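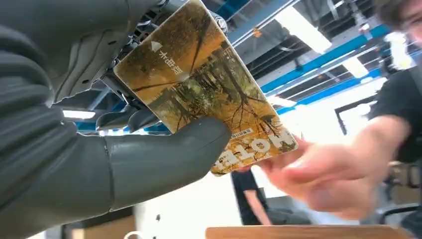 A printed card in the robot hand during handover work on Corkesska.

Cundance releases Corkesska 2, control software for multi-finger robot hands

20 September 2020 — Cundance today releases Corkesska 2, the second major version of its control and grasp planning software for robot hands. Available now to all current licence holders, new customers from today as well. Download through the customer portal, same login as before.

Main news in this version: thin objects. Cards, packets, sachets, flat boxes. The things people hand over a counter all day long and that hands with stiff fingers tend to drop, bend or refuse to let go of. Corkesska 1 was built for cups, bottles and boxes and did those well. Customers kept asking about cards. So, cards.

What is new

Handover module (Liem). Liem runs the moment where an object goes from hand to person or from person to hand. It watches the load on each finger joint and decides when to hold, when to ease off and when to let go. In version 1 this was a fixed timer and a threshold, set by hand for every object. Liem has no timer. It reads the pull, compares it with the grip it planned, and opens finger by finger. Thumb last by default, can be changed in the settings file.

Grasp planner. Rewritten. The old planner looked for two opposing surfaces and gave up if they were too close together. The new one accepts flat objects and will offer grips along the long edge, over a corner or across the face with the thumb. Up to 300 candidate grips per object, ranked, and the ranking can be inspected. We got a lot of requests for that last part. Every candidate now shows its score and which rule pulled it down.

Perception. Segmentation for glossy and printed surfaces has been redone. A card with a photo on it used to be split into several objects, since the software took the edges in the print for edges of the card. The new model looks for the outline first and the print after. Works with wrist cameras and head cameras, both at once if you have them. Calibration between the two is now a guided routine in the main menu instead of a seperate script.

Task editor (Ukia). Ukia is the graphical editor for putting steps in order: look, reach, grasp, lift, hand over, retreat. It was a preview in May, it is a full part of the package now. Tasks made in the preview open without changes, except those using the old pause block — replace it with the new wait block before running. Ukia also records each run, so a failed grasp can be stepped through joint by joint on a laptop afterwards, without the hand connected.

"The grip was never the hard part for us, the letting go was," says Ilham Tuhumury, lead developer for Corkesska at Cundance. "A person takes hold of a card with two fingers and pulls at some odd angle, maybe changes their mind halfway. The hand has to follow that. We spent most of this year on a movement that takes less time than saying thank you."

Worked out at the table

Development of version 2 was done with small items on an ordinary work table, next to people, at normal speed. The team kept the set deliberately plain: cards, small packets, boxes with dividers. Changes to the code went onto the hand the same day, runs were logged in Ukia, settings adjusted, next run.
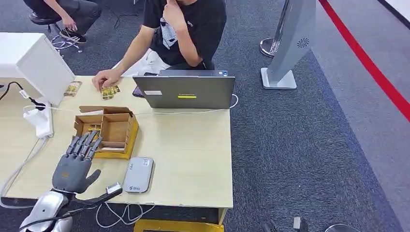 At the table: robotic hand, divider box and small packets, laptop open.

Divider boxes are supported as a target from this version. The planner treats each compartment as its own small workspace with walls, and plans the fingers in and out without touching the partitions where there is room for it. Where there is no room it says so and stops. Picking from a compartment is in this release, placing into one is marked beta. Please report what you find, logs attached.

"I want someone to be able to put ten things on a table and have a working task before lunch," says Tuhumury. "No tuning tables, no writing a model for every packet. We're not fully there with soft packaging and I'd rather say that now. Rigid and half-rigid, yes."

Known limits

- Transparent objects are not detected reliably. Use a marker or a fixed position.
- Soft packets that change shape when lifted may be re-planned once during the lift. This is normal and shows as a short stop.
- Liem needs joint load readings from the hand. Hands without them can still use the planner and Ukia, but handover falls back to the version 1 timer.
- Two hands on one controller: possible, but they do not yet plan around each other. Keep the workspaces apart.

Upgrading

Back up your settings folder first. The installer converts version 1 object files and keeps the originals in a subfolder. Calibration data is not converted, run the guided routine once after installing. Plan 10 minutes for that. Customers with custom hand drivers should read the driver notes before upgrading, the load reading call has changed name and an old driver will start up but report zero on all joints.

Version 1 will get fixes for two more years. No new functions.

Availability and licences

Corkesska 2 is included for everyone with a current maintenance contract. Without one, an upgrade licence is available through your usual contact at Cundance. Liem and Ukia are part of the standard package, no seperate fee. Teaching licences for schools and universities include everything except the driver kit, which can be requested free of charge with a short note on what hand you are using.

A demo session can be arranged online or on site. Bring your own objects if you come to us, preferably the ones that give you trouble. For online sessions send them ahead, or send good measurements and a few pictures of them.

About Cundance

Cundance makes software for robot hands and arms: control, grasp planning, perception and the tools around them. Corkesska is used in labs, training centers and on service counters. The company supplies software only and works with hands from different makers.

Note to editors

The two pictures in this release may be used free of charge with mention of Cundance. Larger files on request. Interviews with Ilham Tuhumury can be arranged through the press desk, preferably by e-mail, mornings are best. Technical questions on drivers and supported hands go to support, not to the press desk please — they will get to the right person quicker that way.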